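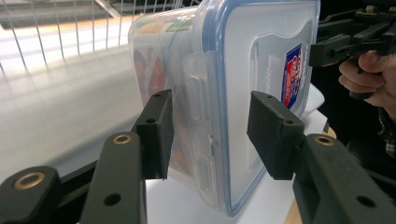 Consolacion Policarpio has been writing down her family's recipes for years, and she still gets excited when she talks about the one for pickled green papaya. "My grandmother never measured anything!" she says, laughing. "She'd say, put in enough vinegar. Enough for what? Enough until it smells right."

That recipe is now one of 754 in the Hallside Community Cookbook, which she started with a handful of neighbors and a sign-up sheet by the library door. People sent in 1,617 recipes in all, on index cards, on the backs of bills, and in one case on a paper plate. She read every one of them, mostly at night, mostly hungry.

We talked for most of an afternoon, and she kept jumping up to find another card to show me. Her favorites are the ones with notes in the margins. One bean soup has been corrected in three different inks. A lemon cake says only "Too dry, try again December," and whoever wrote it did try again, because there's a second note below with an extra egg.

"You can hear people in these," she says. "I didn't want to clean that up. If somebody wrote 'a good fistful of parsley,' then it's a fistful in the book." 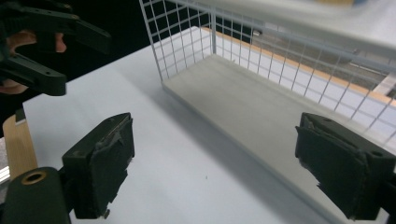 So how did she decide what went in and what stayed out? "I cooked the ones I wasn't sure of," she says, "and if I wanted a second plate, it went in." Duplicates were the bigger headache. There were 14 versions of banana bread, and she kept four – one of them made with sour cream, which she now swears by.

The testing took over her life for a while, and she loved it. She learned to make flatbread from a neighbor two floors up, standing side by side at the stove, and she got the dough wrong over and over before it puffed. She found out that she likes okra, after a lifetime of pushing it to the side of the plate (it has to be cooked fast and very hot, she says).

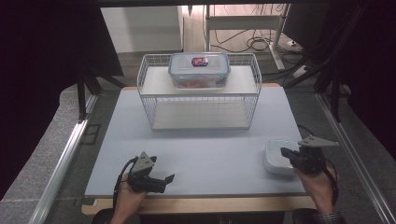
Renato Agbayani, who remembers the whole thing differently, told me on the phone that she had been far too soft on the casseroles and that at least half of them were the same casserole. He did the typing, and he is still a little sore about the handwriting. He also admitted that he makes the bean soup every couple of weeks and has added a fourth correction to his own copy, in pencil.

Policarpio was delighted to hear it. She wants people to write all over the book, and she asked the printer for wide margins and paper that takes ink well. A second volume is already on her mind. She has two shoeboxes of cards that came in after the deadline, and a promise from one family to finally share their tamarind soup, as long as their aunt agrees.

"I call her every month," she says. "Last time she said maybe."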